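Print this page | E-mail this page

Search the manual: Enter keyword Go

Section 4. Teaching and running an outdoor route

This section covers the first outdoor route for the Trodura path rover with the Andrade navigation kit fitted. Complete Section 3 (battery, mast and emergency stop check) before you start. You will need the rover, the hand controller, the tablet with the Flallent app installed, and a dry cloth.

CAUTION: One person must stay within reach of the hand controller whenever the drive motors are on. Do not teach a route while people are using the path. If someone comes along, stop the rover and let them pass.

4.1 Choosing a route

Pick a paved route with a firm surface and a clear edge on at least one side. A curb works best. A mown grass edge is acceptable. The rover will not hold its lane on open gravel or on a wide paved area with no border.

Walk the full route before you drive it. Remove fallen branches and anything else that could catch in the wheels. Note any drop at the edge of the pavement and any place where the path narrows. The kit needs 2 feet of clear pavement on each side of the rover.

One taught route can be up to 324 yards long. For a longer route, teach it in parts and join them in the app (see Section 6).

4.2 Preparing the rover

1. Set the rover on the path, facing the direction of travel, midway between the two edges.

2. Turn the main switch to ON. The status light blinks amber while the rover starts up.

3. Wipe the camera window with the dry cloth. Do not use glass cleaner. It leaves a film that scatters light.

4. Raise the mast until it clicks, then tighten the collar by hand.

5. Open the Flallent app and tap Connect. Enter the code printed under the battery door.

6. Wait for the status light to turn solid green.

Note: If the light is still amber after two minutes, move the rover away from large trees or walls and start again from step 2. The satellite receiver needs some open sky to get its first position. Once it has one, the rover can work under tree cover.

4.3 Setting the camera for sun and shade

Tree shade on asphalt is the most common cause of unplanned stops. With the factory setting, the rover may read a dark patch as a hole or a low object and stop in front of it. Set the shade filter before you teach the route, and set it again if you change the time of day at which the rover runs.

1. In the app, tap Camera, then Live View.

2. Drive the rover by hand to the most heavily shaded part of the path and stop.

3. Tap Shade Filter. The slider runs from 0 to 128. The factory setting is 16.

4. Move the slider up slowly until the green overlay covers the path in both the sunny and the shaded areas.

5. Check that the overlay stops at the curb or the grass. If it spreads over the edge, the setting is too high. Move the slider back until the overlay pulls in.

6. Tap Save.

A path like the one below, with shadows from overhanging leaves across the asphalt and a pale curb along the right side, calls for Edge Follow set to Right. The curb gives the camera a steadier line than the shadow pattern does. Check the setting again on the approach to the curve.
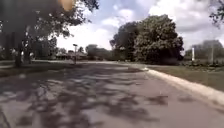 Can the rover be taught a route in the morning and run it in the late afternoon?

The route itself stays valid at any time of day, but the shade filter setting may not. Save a second camera profile for the afternoon and select it before the run.

4.4 Teaching the route

1. Return the rover to the start point. Tap Routes, then New, and type a name.

2. Tap Record. The status light turns blue.

3. Drive the rover along the route with the hand controller at a slow, even walking pace. Walk behind the rover and slightly to one side, out of the camera's view.

4. On a curve, begin to turn early and keep the turn smooth. Do not stop and spin in place. The rover stores the spin as part of the route and will repeat it.

5. To add a stopping point, bring the rover to a halt and tap Add Stop. Wait for the tone before moving on.

6. At the end of the route, stop and tap Finish.

7. Tap Save Route. Keep the rover switched on until the app shows Route Stored.

If you make a mistake while recording, tap Discard and go back to the start point. A recording cannot be edited in the middle.

4.5 First automatic run

1. Place the rover at the start point, within one foot of where the recording began and facing the same way.

2. Select the route and set Speed to Low.

3. Hold the hand controller with your thumb on the red button.

4. Tap Run. The rover sounds two tones and moves off.

5. Walk beside the rover for the whole route. Press the red button if it drifts toward an edge.

6. After one complete run with no unplanned stops, you may set Speed to Normal.

CAUTION: Low branches can strike the mast. The camera watches the path surface and does not look for objects above mast height.

CAUTION: Do not run the rover in rain or on standing water. Reflections can hide the path edge.

4.6 If the rover stops on the route

Rover stops at a shadow: raise the shade filter by a small amount and repeat the run from the start.

Rover stops and shows Edge Lost: look for leaves or cut grass lying over the curb. Clear the edge and tap Resume.

Rover stops and shows Position Low: drive it by hand to a more open part of the path, wait for solid green, and return to the start point.

Rover stops with no message: check the battery level, then check that the emergency stop button is fully released.

If the same fault comes back at the same place, tap Save Log and send the file to Dillitz service through the app. Include the route name and the time of the run. Logs from the Andrade kit are reviewed by Satish Pal, field support.

Log files recorded with kit software older than the February update must be exported by cable. See Section 8, Transferring files.

Print this page | E-mail this page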